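Robots and chores: a visit to the Serkeo open day

Posted 1st December

Quick write-up before I forget it all. Serkeo opened up its workshop in Ikach and I went because I wanted an answer to one question — can these things do chores yet? I mean the dull stuff. Wiping, folding, putting the lids back on, sorting the junk drawer. I run a small repair shop and have a house with too many people in it, so I'd take help in either place.

Getting there. Bus 78 from the station, get off at the stop after the bridge, walk back. Signs were bad. Went into a tile warehouse first. Free entry but you had to register online and my number was 434, which they wrote on a sticker. Coffee was good. Line for coffee was not.

Downstairs is mostly talk and posters. One long wall on how the Nishad project got going last February, lots of small print, skipped half of it. There was a short film with no sound. Upstairs is where you want to be, go there first if they run this again.

Two-arm table work was the part I'd come for. Plain table in a corner, white walls, two silver and black arms, and both hands pointed at the same small job.

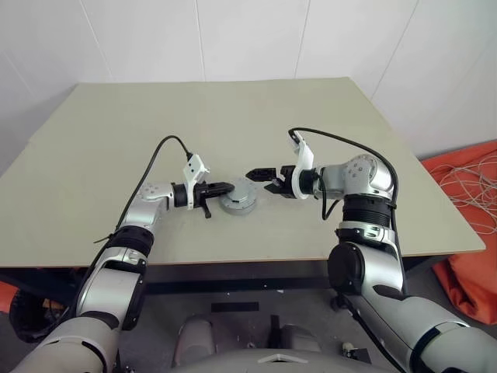 I stayed at this end of the building longer than anywhere else. My feet hurt by the end. What strikes you when you've done bench work your whole life is how much of it is holding. One hand holds, the other one does the fiddly bit. We don't think about it. Opening a jar, threading a needle, getting a battery cover off — all the same thing really. So I was glad to see two hands on it, since most of the demos I've seen over the years were one arm moving a box from here to there.

Speed, well. Slow. I would have been done and on to the next one. I asked if it could go faster and was told yes but then it drops things more. Fair enough, same goes for my nephew. I also asked about wet dishes and got a long answer that I would boil down to "not yet".

Then the Tultia room, which is the household one. Mock kitchen, sink, a laundry pile. The laundry demo was off when I got there and they said come back in an hour. Came back, still off. Read the panel insted. It says towels are fine, fitted sheets are a problem. Fitted sheets are a problem for me too.

They had a price board for what a home setup might cost some day, no real numbers on it, just arrows pointing down. I would have liked a number. Somebody behind me said the same thing out loud.

Went back for one more look at the arms before leaving. Much closer in this time.

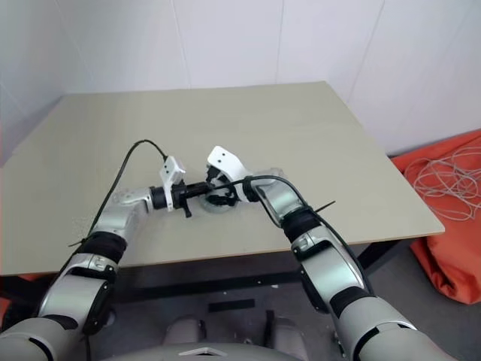

Both grippers in close over the clear disc, upstairs at Serkeo.

So, my answer. Shop floor: getting there, if the job is the same job every time and the part sits where it should. I could see giving one a tray of small parts and leaving it alone for the afternoon. Wouldn't let it near a customer's watch. House: no. Too much mess, too many different things, and the stuff moves. My kitchen table never looks like that table. There is mail on it, and a cat.

Would I go again? Yes, but earlier, the last hour was packed and very warm. Bring water. Parking is 2 streets over and fills up fast from what I heard. The gift table had pens and a tote bag, I took a pen. Final count on the door board was 1108 visitors, which seems like alot for a place that hard to find.

Will add the opening times for the next one when they put them up.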